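斯塔沃区六月起试行纸箱定点回收，居民可换购物券

分享 30　评论 17

斯塔沃（Stavau）区的居民从六月开始，可以把家里不用的纸箱送到固定的回收点，并且换取小额的购物券。这个试行项目由本地的搬家和仓储公司 Nolletti 负责运营，第一批一共设立了13个回收点，多数在超市的侧门和住宅楼的自行车房旁边。

项目负责人 Định Âu 介绍，过去居民习惯把纸箱放在楼下的垃圾房，下雨的时候纸箱湿了，就不能再利用，只能当作普通垃圾处理。她说，网上购物越来越多，楼下的垃圾房经常放不下，有的楼甚至把纸箱堆到了楼梯口，消防方面也提出过意见。

按照规定，居民送来的纸箱应该是干燥的，里面不能有泡沫塑料、食物或者玻璃。胶带可以不撕掉，但是大块的塑料薄膜需要拿出来。纸箱最好先压平。如果箱子还比较结实，也可以不压平，工作人员会把它们放在另外一边，给需要搬家的人免费使用。
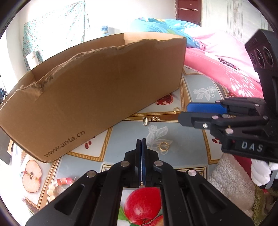
换券的办法是按重量计算。每送来20公斤纸板，可以得到一张购物券，在 Escobar 市场的蔬菜和面包摊位使用。重量可以累计，居民只要在第一次来的时候登记一个电话号码，以后每次报号码就可以了，不需要带卡，也不需要下载手机程序。

住在 Vestden 路的 Hường Mạc 对这个办法表示欢迎。她在家里做童装的网上生意，每个星期都要收到很多货，纸箱占了半个阳台。“以前我等儿子回来帮我拿下楼，一次拿不完，要走几趟。”她说，“现在回收点离我家很近，我用买菜的小车就可以送过去。”

但是也有居民觉得不太方便。Bảo Võ 在饭店工作，晚上十点以后才下班，而回收点傍晚七点就关门。他希望至少有一两个点能开得晚一点，或者在门口放一个有盖子的铁箱，让人自己放进去。Định Âu 回答说，公司正在考虑这个建议，不过没有人看管的铁箱容易被人放进别的垃圾，需要先在一个地点试一试。

另外一个问题是老年人。有些老人住在没有电梯的楼里，拿重的东西下楼有困难。区里的环境顾问 Cillian Ní Bhriain 提出，可以每个月安排一次上门收取，由居民提前打电话预约。这项服务目前只对70岁以上的居民开放，每次最多收30公斤。

收来的纸板会先送到 Vestden 路北边的仓库，在那里分类和打包，然后卖给造纸厂。Nolletti 公司没有公布卖出的价格，只说收入会用来支付运输和购物券的费用，不够的部分由区里补贴。仓库的管理员 Sang Đinh 说，最麻烦的是带油的比萨饼盒子，即使只有几个混在里面，整包纸板也可能被造纸厂退回来，所以请大家一定不要放进来。

试行期是六个月。结束以后，区里会根据收到的数量和居民的意见，决定要不要增加回收点。各回收点的地址和开放时间贴在每栋住宅楼的通知栏上，也可以到区办公室的一楼窗口领取纸质的名单。

最后更新：六月，17:30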